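Ponulov Stacking Cell — Progress Report to Ullness
31st January

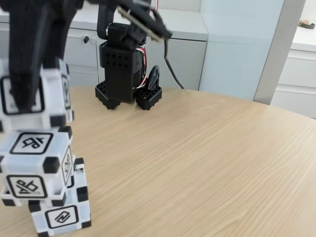

Stacking work at the Nunville bench, second arm at the far side of the table.

Work this period was slowed by a fault in the near arm's gripper. During a run in December the gripper kept closing after the stop command and pushed down on the top cube until the servo overheated. The arm was powered off at the wall. No one was hurt and the table was not marked, but we lost 12 working days.

The log showed that the stop message had been dropped when both arms were sending position data at once. Sandberg replaced the servo and the control board. We also lowered the grip force limit to 85 percent of the old setting and added a separate cutoff switch for each arm — neither had one before.

We have completed 2264 stacking cycles since the repair. The stop command failed in 9 of them, all before the last firmware change. Until we have a full month without a repeat, both arms will run at reduced speed and only with an operator at the switch.

The two-arm handover trials are still behind schedule. We are not asking for more money at this point.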